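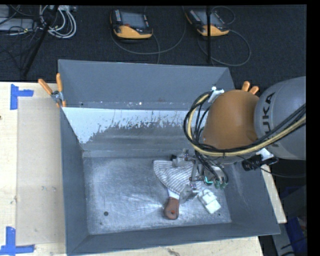
Periklis Tsolakis objected, in reply to last year's version of this unit, that a picking cell does not take over a job; it takes over the easy hours of a job and leaves the hard ones to the people beside it. Students should keep that objection in mind while reading Unit 4. It is returned to in the discussion section.

Unit 4. Bin Picking and the Reorganization of Work
Work and Technology, course handout
Revised September 16, 2025

Purpose of the unit

Units 1 to 3 dealt with automation in which parts arrive in a known position. Bin picking is a different case. Articles lie in a container at whatever angle they happened to land, and they differ in shape, surface and stiffness. A broad, thin article and a small, blocky one may lie side by side in the same metal bin, and the arm must reach past the bin walls to take hold of either. A person does this without thinking. For a machine it remains a demanding task, and the way a workplace arranges itself around that fact is the subject of this unit.

Case: the Sostden returns hall

Sostden handles returned household goods for several retailers. Before automation, 20 employees on each shift emptied bins by hand, inspected each article and placed it on the correct line. The site employed 177 people in all. Management introduced picking cells on one line in November and extended them to the remaining lines over the following year.

No employee was dismissed as a direct result. The number of hand sorters per shift fell to 11, and the others were moved to inspection, repacking or a new position called cell attendant. An attendant watches several cells, clears failed picks, replaces worn gripper parts and decides when a bin should be withdrawn and finished by hand.

Three changes deserve attention.

Pace. Hand sorters had set their own rhythm within a shift target of 300 articles. Attendants have no target of that kind, but their work is driven by stoppages, which arrive unevenly. Several described the new work as lighter on the back and harder on the nerves.

Skill. Experienced sorters knew which articles were fragile and which could be grasped by a handle. Part of this knowledge was written into the grasp settings during the first months. The sorters who supplied it were paid their ordinary rate, and their names do not appear in the project record.

Contact. Sorters had worked in pairs across a bin. Attendants work alone, within sight of one another – but seldom within speaking distance.

Comparison: Drellance

At Drellance, a smaller firm in the same trade, attendants were given authority to alter grasp settings themselves after a short training period. Stoppages were recorded by the attendants in their own words and reviewed with the engineers at the end of each week. Turnover among attendants was lower than at Sostden. The wage scales also differed, and the two causes cannot be separated on the evidence available.

For discussion

Does the Sostden case support the objection made by Tsolakis, or only part of it? Consider what became of the easy hours, and who had previously relied on them – older employees in particular.

Should knowledge supplied by sorters be treated as a contribution to the design of the system? State what form of recognition would be appropriate.

Reading

Oosthuizen, chapters 2 and 5. Patlow, the section on attendant work only. Both are held at the reserve desk under the course number.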